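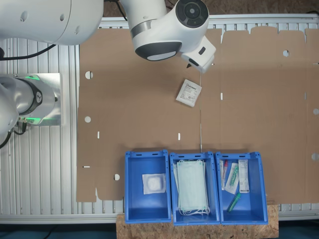
*A small white sachet above the packing table, with a flattened box blank underneath.*

# About Vavport

Vavport packs small things for other companies. We take in sachets, sample bags, leaflets, spare parts and loose hardware, sort them, and send them out again in cartons as complete sets. Most of what we handle weighs less than a letter. Our customers are suppliers of first-aid and workshop goods, two garden seed sellers, and a number of firms that mail out samples and don't have the floor space to do it themselves.

The company was started by Aranka Szűcs and Miklós Borbély in a rented unit behind the Kuster building. They had both worked in a print finishing shop, where the last job of the day was usually putting somebody's inserts into somebody's envelopes. The shop didn't want that work. They took it with them when they left, along with one customer and a stack of shelving. Vavport still rents in the same yard, now at Unit 519, and part of the shelving is still in use along the back wall of the stockroom.

## What we do

A typical order starts with a parts list. The customer tells us what goes in the set, how many sets they need and where the cartons are going. We check the list against what has been delivered to us and write back if something is missing or if the counts don't match. We do this before any packing begins. Stopping a job halfway costs more than waiting a day for a late pallet.

The goods are then moved into open bins at the packing table, and each set is put together from there. Sachets are harder than they look. They slide over each other, two can stick together and pass for one, and a thin one can lie flat in a corner and be missed. For that reason every job with sachets in it is check-weighed, and cartons that come out light or heavy are opened and repacked.

Our smallest order is 300 sets. We accept smaller trial runs from customers who are deciding between carton sizes, and we charge those by the hour.

We do the following work:

- Kitting and set packing from customer-supplied goods
- Sorting and recounting mixed deliveries
- Repacking from bulk into cartons
- Relabeling outer cartons
- Storage between runs, up to one season

We don't fill sachets or seal food, and we don't open any inner packaging. If a bag arrives sealed, it leaves sealed.

## Bags and soft packs

Plastic bags make up a large share of the goods that come through here. They arrive in every condition. Some are packed flat in neat layers and some have been pushed into a carton until it bulged, so the first job is getting them back into an order that can be counted.
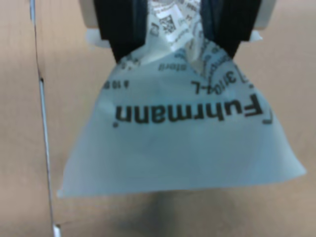 *White plastic bag marked Fuhrmann, code 3104-L.*

Creasing is normal in a soft bag and we don't reject goods for it. We do set aside bags with a split seam, a hole, or print that can't be read. Those go into a separate carton with a note of the product code, and the carton goes back to the customer with the finished order. The customer decides what to do with them.

Codes matter more to us than brand names. Many of the bags we see differ from their neighbors by a single letter or digit, and the rest of the printing is the same. Csenge Balogh runs goods-in and keeps the code list for every open job. When a supplier changes a code without telling anyone, she is usually the first person to find out. The codes are read again at the packing table, whichever way up the bag happens to be lying.

## Cartons

Our cartons come to us flat, as blanks, and are kept that way until they're needed. An erected box is mostly air, and our unit isn't large.

We lay a blank out at full size before we approve a new pattern. On the table it's easy to check that the fold lines run straight, that the flaps are cut through cleanly, and that the slots and holes are where the drawing puts them. A blank that is slightly off will still fold, but the finished box leans, and leaning boxes don't stack.

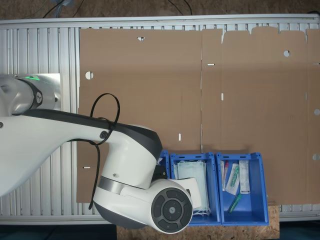
*An unfolded corrugated blank on the slotted aluminum worktable.*

Our own standard pattern is called Arex. It comes in 2 sizes and suits most sachet and bag orders. Customers who have their own cartons are welcome to send them. We ask for a few blanks ahead of the full delivery, with the drawing if there is one, so that we can fold them and load them before the date is fixed.

Damaged blanks are used as table covers and layer pads, or flattened again and sent for recycling. We buy corrugated board from one mill agent and have done so from the beginning.

## People

**Aranka Szűcs** – owner, customer accounts and quotes.

**Miklós Borbély** – owner, packing floor and cartons. He drew the Arex pattern.

**Csenge Balogh** – goods-in, stock and code lists.

**Marisol Valdovinos** – shipping. Please write to her about pickup times, pallet labels and customs papers.

**Serena Vitale** – job planning. She joined us in March from a seed company that was one of our customers, and took over the Plista sheet, our week-by-week plan of what is on the table and what is waiting.

Extra packers join us for the fall, when sample mailings and seed orders overlap. Many of them come back each year. If you'd like to be on the list, send us a short note with your phone number. No experience is needed, but you should be comfortable reading small print.

## Visiting and deliveries

Customers can come and see their goods at any time during a run. Please call first so that someone can meet you at the yard gate. Deliveries are taken at the roller door on the left side of the building. Trucks with a tail lift are preferred, as we have no dock.

Every delivery should carry the job number on at least 2 sides of the pallet. If you don't have a job number yet, write your company name and "Vavport, Unit 519" and we'll match it up at goods-in.

Page updated October 2021.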